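Drucken
Per E-Mail versenden

Der Tisch

Den Tisch hatte sie im August gekauft, aus der Auflösung einer Kantine in Solheim. Er war schwerer, als er aussah, und im Treppenhaus mussten sie ihn zweimal absetzen. Seitdem stand er in der Werkstatt auf dem Betonboden, und alles, was keinen Platz hatte, landete darauf.

An diesem Abend wollte sie ihn freiräumen. Sie war um fünf von der Arbeit bei Tritanik gekommen, hatte die Jacke anbehalten und sich davorgestellt. Flaschen, Obst, das rote Tablett. Ihre Schwester hatte am Telefon gesagt, man müsse mit dem Größten anfangen. Die Schwester hatte in Valten eine Wohnung mit 91 Quadratmetern und einen Keller.

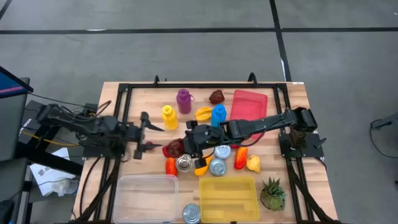

Sie fing mit dem Tablett an. Es hatte ihrer Mutter gehört, oder jedenfalls hatte es immer bei ihr in der Küche gelegen, hinter dem Brotkasten. Sonntags kam der Kaffee darauf, später die Tabletten. Sie wischte es mit dem Ärmel ab und legte es wieder hin.

Dann die Flaschen. Die violette hatte sie einmal auf eine Wanderung mitgenommen und danach nie wieder. Die gelbe war von jemandem, der nicht mehr anrief. Bei der blauen wusste sie es nicht. Sie holte einen Karton, stellte die drei hinein und nahm die violette wieder heraus.

Das Telefon klingelte. Es war die Schwester.

»Bist du fertig?«

»Fast«, sagte sie.

»Und das Tablett?«

»Was ist damit?«

Die Schwester sagte eine Weile nichts. Im Hintergrund lief ein Wasserhahn – dann wurde er zugedreht.

»Ich hätte es gern«, sagte sie. »Wenn du es nicht brauchst.«

Sie sah auf die Uhr über der Tür. Es war nach sieben.

»Ich bringe es dir vorbei«, sagte sie und zog den Karton zu sich heran.

Drucken
Per E-Mail versenden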